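Bowls for Lullska

My aunt left me 40 bowls and one rule: never stack them before April. So of course I stacked them!

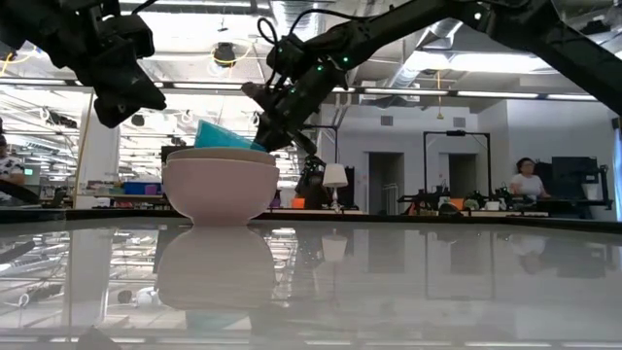 Pink was always her favorite, and she swore the bowls talked at night. I laughed, naturally. Then I set the beige one inside the pink one, with something teal poking out the top, and I heard humming (humming!) from the kitchen. It was her song, the one about Lullska.

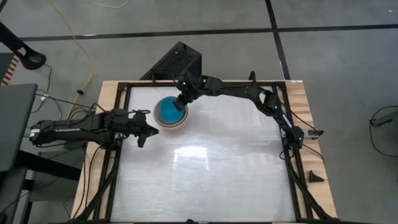 By Eun-ji Wi
March 8, 2020

I hummed back, badly, and the bowls got louder.
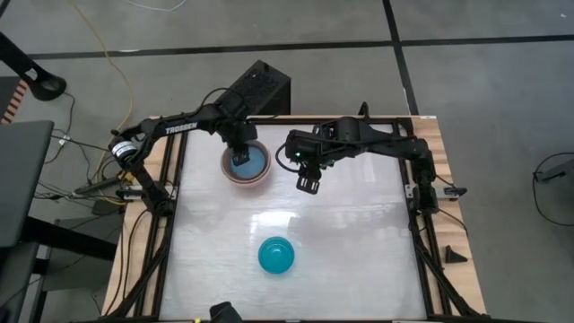 Then they stopped, right on the high note, so I pulled up a chair and sang the rest.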